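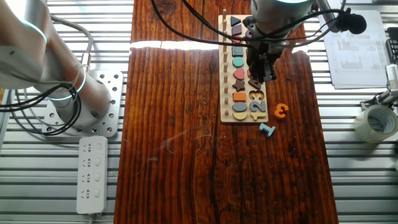
Robotik & Automation

Koda erweitert Datensatz für Sortier- und Steckaufgaben

16.06.26 - Koda hat am Standort Tollstead die zweite Erfassungsrunde für sein Greifmodell Velletti begonnen. Aufgezeichnet werden Bewegungsabläufe an einem Steckpuzzle aus Holz, dessen Formen und Ziffern mit einem Zweifingergreifer aufgenommen und in die passenden Aussparungen gesetzt werden. Aus den Beispielen soll das Modell lernen, flache Teile mit geringem Spiel auszurichten.

Die erste Runde im April umfasste 261 Episoden. Bis zum Abschluss der laufenden Phase sollen 605 vorliegen, davon 85 mit absichtlich ungünstiger Ausgangslage: Das Teil liegt verdreht neben dem Brett oder die Zielposition wird zeitweise vom Greifer verdeckt. Jede Episode enthält Gelenkwinkel, Greiferöffnung und das Bild einer fest montierten Kamera. Abgebrochene Versuche bleiben im Datensatz und werden gesondert gekennzeichnet.

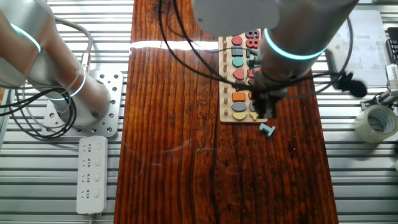
Greifer über dem Steckbrett, rechts unterhalb ein loses hellblaues Teil auf der Holzplatte.

Als schwierig gelten nach Angaben des Unternehmens die Ziffern. Ihre Konturen lassen weniger symmetrische Griffpunkte zu als Kreis oder Quadrat, und kleine Winkelfehler führen zum Verkanten beim Einsetzen. Hinzu kommen Lichtreflexe auf der Tischplatte, die bei der Aufbereitung nicht herausgerechnet werden - das Modell soll mit ihnen umgehen können.

Die Annotation übernimmt Sowerby. Geprüft werden Anfang und Ende jedes Greifvorgangs sowie die Zuordnung von Teil und Aussparung. Für die anschließende Auswertung sind 100 Testläufe mit Anordnungen vorgesehen, die im Training nicht vorkommen. Eine Veröffentlichung der Rohdaten ist derzeit nicht geplant.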